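Posting food to Belley: box or padded bag?

sudcombe_lane
Sending a few bits to my sister in Belley in April. Crisps, tea, a couple of snack packets. Last time I used a padded bag and half of it was crumbs. Is a shallow cardboard box worth the extra?

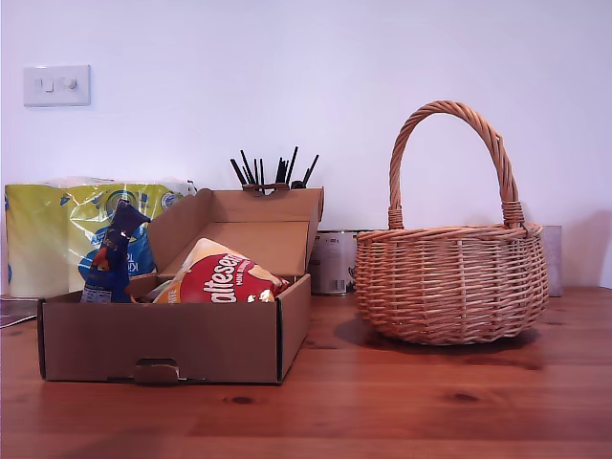
The post office in Sudcombe charges by size first, then weight, so I don't want to go bigger than I have to.

kettle51
Box every time. Stand tall bags up if the lid will shut, otherwise lay them flat. I've sent almost 60 and had one arrive squashed.

marrow_bed
Disagree. A box with gaps in it is worse than a tight padded bag. Things slide about. If you must use one, fill the corners with paper.

kettle51
Paper costs nothing. Padded bags get bent double in the sorting.

dremberg3706
Check the customs rules before you argue about packaging. Anything with meat or milk in it can be stopped going into France. I lost a whole parcel that way.
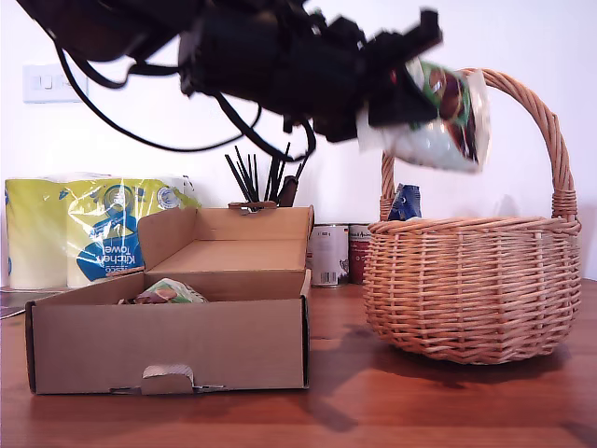

Plain crisps should be fine, but read the back of the flavoured ones. Some have milk powder in them.

sudcombe_lane
Didn't know that about milk powder. The cheese ones are staying here then.

marrow_bed
Still say padded bag for the tea.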